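Naltport Skating & Hockey Club

We use cookies to remember your rink preferences and to see which pages people read. By continuing to browse you agree to our cookie policy. Accept | Settings

Adult Learn-to-Play Hockey: Your Questions

Last updated August 8, 2021

Hello, and welcome! If you've landed on this page, you're probably thinking about lacing up for the first time, or the first time since you were small, and you have a few things on your mind before you send in the form. We get a lot of the same questions every season, so Auður Bundgaard and I sat down with a pot of coffee and tried to answer them all in one place. It ran longer than we meant it to. Skip to whatever you need.

Do I have to know how to skate?

No, you don't. A good part of every new group has never stood on ice before, and the first few sessions are built with those folks in mind. We spend a lot of time on falling down and getting back up, which sounds silly until you've done it in full gear (it's a bit like rolling over in a sleeping bag stuffed with pillows). If you already skate comfortably, Corentin Pruvost takes the quicker skaters to the far end and works on crossovers and backward stops, so you won't be standing around getting cold.

Figure skaters, you're very welcome too! Just be ready for the blades to feel strange. There's no toe pick, and your body will reach for it anyway for a week or two.

How long is the program, and when does it start?

It runs for 10 sessions. The fall group begins in late September and finishes before the end of November, and if there's enough interest we run a second group after the New Year. Each session has us on the ice for 50 minutes, with a little time beforehand in the locker room for whoever needs help getting dressed. Please do come early the first time. Hockey gear goes on in a certain order, and if you put your skates on before your pants you'll be starting over.

What equipment do I need to buy?

For the first two sessions, nothing but a pair of long socks and something comfortable to wear underneath. We have a loaner closet with helmets, gloves, shin guards, elbow pads and skates in most adult sizes. Sointu Leinonen looks after it and she's very good at guessing a skate size just from looking at your shoes.

After that we ask people to start putting together their own set, beginning with the helmet and the skates. Those are the two pieces where fit matters most. Everything else can be secondhand, and we'd encourage it. Saarinen, the sports shop across from the ferry landing, keeps a used rack in the back and will bake and sharpen skates while you wait. Tell them you're with the beginners' group and they'll take you through it without making you feel foolish.

One small word about sticks: please don't buy an expensive one. A plain wood stick cut to about the height of your chin (in skates) will do you for the whole season, and you won't cry when it snaps.

Is there body checking?

There isn't, not in the lessons and not in the scrimmages afterward. People bump into each other, of course, mostly while trying to stop, and there's plenty of apologizing. Anybody who throws a hit on purpose gets a chat with the coach and sits out the rest of that session. A second time and we ask them to find another group. I'm happy to say we haven't had that second chat with anyone in years.

How does offside work? I've watched for years and I still don't get it.

Oh, you have company! The short version is that the puck has to cross the other team's blue line before you do. If you're already in there when your teammate brings it over, the play is whistled down. What counts is your skates, so you can lean over the line all you like as long as one skate is still touching it or behind it when the puck goes in.

If you're a visual learner, Toivo Toivonen gives a chalk talk in the upstairs lounge before the third session, with bottle caps for players and a good deal of arm waving. He covers icing and line changes in the same talk. Family members are welcome to sit in, and several have told us it made watching games at home a lot more fun.

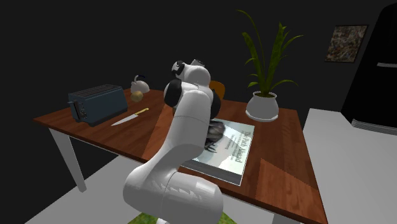

What does it cost?

The full program fee is listed on the registration form, as it changes a little each year with the price of ice. It covers your ice time, coaching, loaner gear for the first two sessions and a practice jersey you get to keep. You can pay all at once or split it in 2 payments. If money is what's holding you back, please write to Dela Bonsu before you decide against it. She handles the assistance fund, she keeps everything private, and she'd much sooner have you on the ice than not.

Am I too old for this?

We've been asked this by people of 28 and by people of 70, and the answer has been the same both times. Come and try. If you have a heart condition, a bad knee or anything else that worries you, talk with your doctor first and let the coach know at the start, and we'll go at a pace that suits you. There's a bench, there's water, and you can sit down whenever you want.

Where do we play, and where do I park?

All sessions are at the Porotby rink, on the small sheet. The main arena next door seats 1,272 and is where the junior team plays, so on their game nights the front lot fills up early. Use the gravel lot behind the building on those evenings and come in by the side door, which we prop open with an old goalie pad until warm-up starts. The small sheet is colder than you'd think, so if someone is coming along to watch you, tell them to bring a blanket.

What happens when the program ends?

Most people want to keep going, I'm glad to say. Graduates can join the Sirnine, our beginners' league, which plays short, friendly games with mixed teams that are reshuffled halfway through the season. We keep score, though you'd have a hard time finding anyone who remembers it by the time the snacks come out. You're also free to repeat the lessons as many times as you like. Corentin's own brother-in-law has done it three times, and his backward skating is coming along nicely.

I missed a session. Can I make it up?

Yes, once, by joining any drop-in skate before the end of the season. Just give your name at the desk. We can't refund single sessions, but if you're injured or have to move away, write to us and we'll work something out.

Still wondering about something? Send us a note through the contact form or catch any of us by the boards after practice.

Sign up for our newsletter! Ice times, gear swaps and league news, sent once a month. Enter your email address. Unsubscribe at any time.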